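HOUSEKEEPING AND SITE SAFETY
Week 7 handout: Cords, power boards and the floor
Tutor: Ynyr Gwynne
Reading: Kalogeropoulos, chapter 4 (the tables only, the prose can wait)

1. Where we got to last week

We finished on wet floors and I said I had doubts about the yellow folding sign. Those doubts haven't gone away. A few of you wrote in your logbooks that a sign "controls the hazard". Have another look at the hierarchy before you hand the logbook in. A sign tells people about the water. The water is still there.

Keep that in mind this week, as cords get much the same treatment. Somebody runs a lead across a walkway, somebody else puts tape over it, and it goes on the inspection form as fixed.

2. What the induction sheet says

Most of you have been given the Datton induction sheet at your placement. Under "Electrical leads" it says:

Keep leads tidy at all times.
Do not overload power boards.
Report damaged leads to your supervisor.

I have no quarrel with the third line. The first two I would send back if a student gave them to me. What does tidy mean? A lead can be dead straight, neatly parallel to the wall, and still lie across the one spot where everybody steps. A lead can also be in an ugly heap under a bench where no foot ever goes. I know which one I'd move first.

"Do not overload" is worse. Overload with what, and how would a new starter know? Count of plugs is a poor guide. A full board running phone chargers may be drawing very little. A board with a single fan heater on it may be near its limit. You need the rating on the board and the rating on each appliance, and you need to add them up. We did that sum in tute and a good half of the room forgot that the heater cycles on and off, so looking at the meter once told them nothing.

3. The Cornville walk-through

Spyros Katsaros did the floor survey at the Cornville building in May and has let us use his tally. He walked every workroom on two levels and wrote down each place where a cord touched the floor. He found 43 of them. I've put his categories down as he wrote them and added my grumbles.

Crossing a walkway. His term, and he measured the walkway from the door to the nearest bench. Fair enough, but people cut corners. I'd want to watch the room for an hour before I trusted a line drawn on a plan.

Beside furniture. Cords that drop from a bench or table and reach the floor next to a leg. He rated these low. I don't agree, for reasons in section 5.

Under furniture. Rated low, and I'm happy with that, provided the cleaner isn't dragging a vacuum head through them.

Slack on the floor. Loops and leftover length. He rated these medium and I think that's about right. A loop catches a toe in a way that a flat cord doesn't.

Spyros also recommended floor covers throughout. The Vanell catalogue wants 800 dollars for the set he specified, and his total for the building came to 3545 dollars once fitting was included. Before anyone spends that, I'd like to see how many of those cords could simply go up the wall or come off the floor at the bench. A cover on a walkway makes a ridge. Ridges trip people too, and trolleys hate them. The catalogue has a chart showing fewer trips after covers go in, but it doesn't say how trips were counted, or by whom, or whether people had just been given a talk about watching their feet.

4. Carpet

Carpet gets a kinder write-up in the textbook than I'd give it. The usual claims:

"Cords grip better on carpet." They may shift less than on lino. They also get pushed down into the pile and stay there, looking harmless.

"Carpet is softer to fall on." True, and no help to anybody who meets the corner of a table on the way down.

"Colour makes no difference." I think it makes plenty. A black lead on dark carpet is very hard to pick up in a dim room, and a white one at least gives you a chance. If you have the choice, buy leads that contrast with the floor. If somebody at your placement objects to the look of it, ask them to write the objection down.

Never run a cord under carpet or a mat. The book and I agree on that one. Heat can't get out, wear can't be seen, and feet go over it all day.

5. Cords at the edge of a table

Back to the category that got the low rating. A metal-topped table on a carpeted floor is a good case to think with, particularly one with cables coming over the edge near a leg. The table leg gives a false sense of security. People assume that whatever is close to the leg is out of the way, and if the leg were plumb they might be nearly right. With a sloping leg, you have to work out for yourself where the foot of it sits and whether the cords keep to it or wander off.

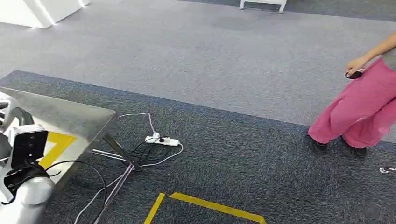 Fig. 7.1 Cables dropping from the table's front corner to dark carpet, with a white power strip on the floor just past the table edge.

Look at the cords first and the board second. The thin pinkish-purple and white wires go off across the carpet on a diagonal, and a diagonal run covers more floor than it needs to. The thin white cord that goes to the power strip does so in a loose loop. By Spyros's form you'd tick "beside furniture" and go home. I would tick "slack on the floor" as well and argue for medium.

Now the board. There's a white plug near the left end and a black one in a middle socket. Is it overloaded? You can't say from the figure and neither can I. Anyone who writes "not overloaded, only a couple of plugs" in the exercise will be marked down for it, as will anyone who writes the opposite. The proper answer is a list of what you'd go and read off the labels.

Last item, the yellow tape on the tabletop. It marks out part of an outline, like the corner of a rectangle. Several people last year called it a safety marking. Maybe. Tape means whatever the people in that room have agreed it means, and if there's no key on the wall a visitor has no way of telling. Write "yellow tape, purpose to be confirmed" and ask.

6. What to try before buying anything

Shorten the run. Swap a long lead for one that fits.

Move the board. If it can be fixed to the underside of the bench or to the wall, the cords may not need to reach the floor at all. Check the mounting instructions for that board before you drill.

Bundle with hook-and-loop straps. Cable ties are cheap, but they get pulled too tight and then someone goes at them with a knife right beside the insulation.

Bring cords down one leg only, and fasten them to it. A cord that is loose at the bottom of a leg will end up in the walkway by Friday, however nicely it was tied at the top.

Turn off and unplug before you rearrange. Please don't trace a lead by tugging it.

7. For your logbook

Pick one table or bench at your placement with at least one cord coming off it. Sketch it from above, with the walkway marked where people really walk. Give each floor cord one of the four categories and defend your choice in two or three sentences. If you think the categories are no good, say so and propose a better set. I'd enjoy reading that.

Write down what you couldn't find out as well as what you could. Last term's logbooks were full of confident ratings and very short on question marks.

Due in the tray outside my office by 19 November 2025. Bring a tape measure to the next session, and the Datton sheet if you still have it.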